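Reusable Food Containers in a Campus Dining Hall: Use, Return and Washing Costs

Final project report, Applied Research Methods
Submitted by Funmilayo Sani, Habibur Mollah and Kiri McPhee
Project supervisor: Nnamdi Babalola
June 17, 2025

Summary

This report examines a one-semester trial of reusable takeout containers at Olatunji Hall, the larger of the two dining halls on the Flaroston campus. The trial was open to all students with a meal plan. The authors reviewed the checkout records kept by the dining office, carried out a survey of students, and interviewed kitchen staff. The main finding is that most containers came back, but that they came back late, and that late returns caused more difficulty for the kitchen than outright losses.

1. Background

Before the trial, Olatunji Hall offered takeout meals in single-use paperboard boxes. The dining office had received complaints about overflowing trash bins near the residence halls, particularly on weekends. In October the office approved the purchase of 1,000 reusable containers and asked for a student team to study how they were used.

Students signed out a container at the register with their meal card. Containers were due back within three days at a return window beside the dish room. No deposit was charged. A student who held an overdue container could not sign out another until the first was returned, although paperboard boxes remained available on request throughout the semester.

2. Methods

Three sources of information were used. The first was the checkout log, which records the time each container left the register and the time it was scanned at the return window. The log for the study period contains 2,826 checkouts. The second was a paper survey handed out in the lobby at lunch and dinner, to which 60 students responded. The third was a set of interviews with the dish room staff and with Ebuka Tijani, the evening kitchen supervisor.

The survey was not a random sample. Students who eat in the lobby area at peak hours may differ from those who take every meal back to their rooms, and the results should be read with that limit in mind.

3. Findings

3.1 Returns

Late returns were most common in the two weeks before midterm exams and again at the end of the semester. Of the students surveyed, 51 stated that they had used a reusable container at least once. When asked why they had returned one late, students most often wrote that they had forgotten it or that the return window was closed when they passed by. The window closes at 8 p.m., an hour before the dining hall itself.

3.2 Washing and drying

Kitchen staff reported that the containers could be washed on the existing dish line without new equipment. Drying was a greater concern. Plastic holds less heat than china and does not dry as fast at the end of a wash cycle. Containers stacked too soon trapped water between them and had to be separated and washed again. Mr. Tijani estimated that rewashing added half an hour to the closing shift on busy evenings.

3.3 Storage

Storage was not considered in the original plan. The dish room has one set of shelves, which was already in use for trays and cups. Staff tried several arrangements during the semester and found that clear plastic was preferable to solid colors for anything kept in the back room, as contents could be checked without lifting each piece down.
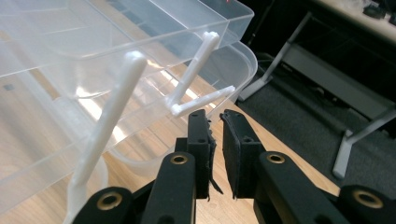
Figure 1. Clear plastic storage bins, stacked, with white handle pieces at the front.

Stacking saves shelf space but makes it harder to reach whatever is at the bottom. Staff on the closing shift asked that no stack be higher than the shoulder of the shortest employee, and this rule was adopted partway through the semester.

3.4 Student opinion

Written comments were mostly favorable. Several students noted that the reusable containers kept soup and rice dishes from leaking. The most frequent complaint was the size of the container, which many found awkward to carry in a backpack alongside a laptop. A smaller group objected to being blocked from a second checkout after a single late return.

4. Recommendations

The authors recommend that the return window stay open until the dining hall closes. A second drop-off point should be placed in the lobby of Trikham House, where the largest number of meal plan holders live. The dining office should also send an e-mail reminder on the day a container is due; the current system sends a notice only after the due date has passed.

For the kitchen, the authors recommend the purchase of one additional drying rack before the trial is extended. The cost of the rack should be compared with the staff time now spent on rewashing, for which the dining office has not yet kept records.

5. Acknowledgments

The authors thank the dish room staff of Olatunji Hall for their time and the dining office for access to the checkout log. Copies of the survey form may be requested from the project supervisor.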